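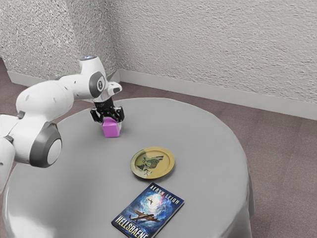 How to Wash and Press a Round Tablecloth

Posted 07/01/2021

A round tablecloth is harder to press than a square one. The edge is cut on a curve, so part of the hem always runs against the weave and stretches if you pull it. The method below works for cotton, polyester and most blends. Linen needs a hotter iron and more water.

Check the care label first. If the label has been cut out, wash the cloth cold.

Treat stains before the cloth goes in the machine. For grease, rub in a little dish soap and leave it for 8 minutes. For coffee or juice, rinse from the back of the fabric with cold water. Do not use hot water on a stain you have not identified.

Wash the cloth alone or with one other light item. A large cloth wraps around smaller things and they come out dirty. Use half the detergent you would for towels. Take it out as soon as the cycle ends.

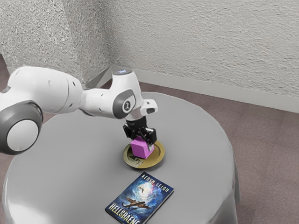 Can I put a polyester tablecloth in the dryer?
Use low heat and take it out while it is still slightly damp. High heat sets creases in polyester, and they are very hard to get out later.

To press, fold the cloth in half with the wrong side out and lay the straight fold along the long side of the ironing board. Start in the middle and work toward the hem. Lift the iron and set it down again when you get near the curve. Sliding it there makes the hem wavy. When one half is done, turn it over and do the other, then open it and press out the center fold.

If you have a hand steamer, you can skip the board and steam the cloth on the table. I use an old Draron. Keep the head 2 inches from the fabric and hold the hem down lightly with your free hand.
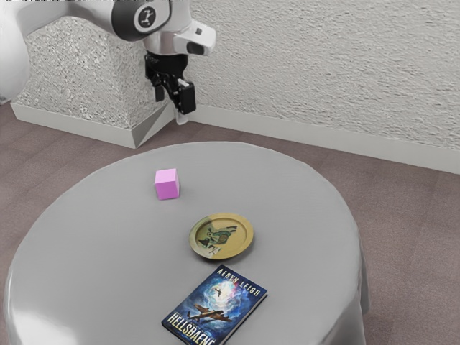 Let the cloth cool before you move it. Warm fabric picks up new creases quickly, and polyester is worse than cotton for this.

For storage, roll the cloth on a cardboard tube with the right side facing out. Wrap it in a clean sheet if it will sit for more than a month. Folding is fine for a few days, but change the fold lines each time.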